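Vollow Steam Station review: a season with a pressurized iron on linen and wool

The Vollow is a steam generator iron: a base unit with a removable water tank, a hose, and a light iron at the end of it. I bought it in November to replace a conventional iron that leaked on anything below its cotton setting. It has been in use since then for shirts, linen sheets, a wool coat and a good deal of pressing between sewing steps. The notes below cover fabric care more than features, as the feature list is short.

Setup

The tank lifts out from the front, so the base can stay on its shelf during a refill. Heating from cold takes 2 minutes before the ready light stops blinking. The hose exits at the rear left corner and swivels, which suits right-handed use with the base at the wide end of the board. Left-handed users will find that it crosses the work. Ásdís Lauritsen, who irons left-handed and borrowed the unit for a set of curtains, ended up placing the base on a stool behind her and had no further trouble.

The cord is shorter than I would like. An extension cord has to be rated for the load, and the manual is clear on this.

Steam output

There are three steam levels. Low is adequate for poly-cotton shirts and for fusing light interfacing through a press cloth. Medium handles most cotton. High is for linen, and linen is where the machine earns its price. A double sheet, folded twice and pressed on both faces, took 5 minutes. The old iron needed a spray bottle and close to three times as long.

Steam is dry at the soleplate once the unit is fully heated. The first burst after a pause of several minutes carries condensed water from the hose. Discharge it onto a rag before returning to anything that will spot, silk in particular. This is true of every steam generator I have used, and the Vollow is neither better nor worse than the rest.

Pressing against ironing

Most disappointing results on wool come from sliding the iron. Wool should be pressed: lower the iron, apply steam, lift, move, lower again. The low weight of the handpiece is a slight disadvantage here, as the user has to supply the downward force that an old heavy iron supplied by itself. On a coat lapel I used a wooden clapper after steaming and held it until the cloth had cooled. The crease set well. Without the clapper it relaxed overnight.
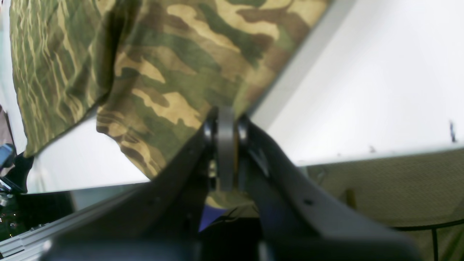

Napped fabrics need more care. Velvet and corduroy should be steamed from the wrong side with the soleplate held clear of the cloth, or laid face down on a needle board or a spare piece of the same fabric. The Vollow's vertical steam mode works for this, although the trigger has to be held down continuously. A lock would be welcome. After a full-length curtain the index finger notices.

Temperature control

The dial has no numbers, only the usual dots. Measured with a surface probe in the middle of the soleplate, the one-dot setting drifted over a range of 19 degrees Fahrenheit as the thermostat cycled. That is acceptable for synthetics if a press cloth is used. The tip runs cooler than the center on all settings, and small collar points need an extra pass.

Soleplate

The coating is a gray ceramic type. It glides well on cotton and resists starch buildup. I scratched mine on a zipper pull in the second week. The mark is cosmetic so far and has not snagged a fine knit, but a stainless plate would have tolerated it better. Fusible adhesive came off with a damp cotton cloth while the plate was barely warm.

Scale

The base has a drain plug underneath and a reminder light. In hard water the light came on after roughly 68 tank fills. Draining is simple: let the unit cool completely, tip it over a sink, remove the plug, rinse, refit. The first rinse brought out a spoonful of white flakes. Do not use vinegar, which the manual rules out.

Alternatives

The Kvaran is cheaper and has a heavier handpiece, and Macarena Alcaraz, who alters suits, prefers it for that reason. Its tank is fixed and has to be filled from a jug. The Walero has a longer hose and a trigger lock, but it is loud enough to make a radio useless in the same room.

Verdict

Recommended for households with a lot of linen or cotton bedding — less so for tailoring, where the Kvaran's weight is worth having. Buy a press cloth at the same time, and check the distance from the outlet to the board before ordering.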